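Two-knob microwave, which dial is power?
12 comments

satti_bench · May 31, 2022
Replacing a keypad model. Is the upper dial power or timer? 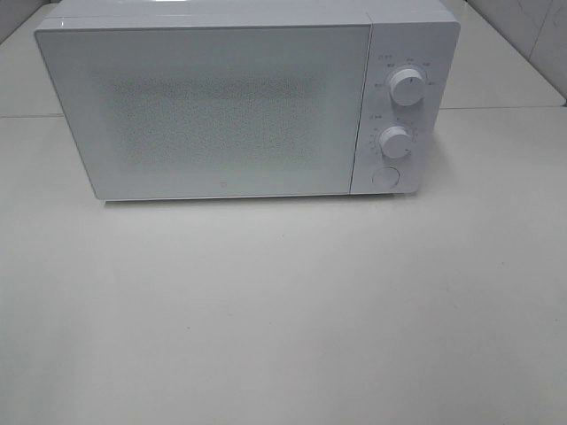 Two dials, round button at the bottom.

gridau60
Upper is usually power. Turn it and check the markings.

allus_k
Disagree. My old one had the timer on top.

satti_bench
Second question: is a seam between two tables a problem under it?

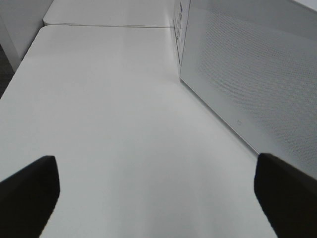
Re: table seam

gridau60
Keep all feet on one top.

allus_k
Agreed on that.

3 shares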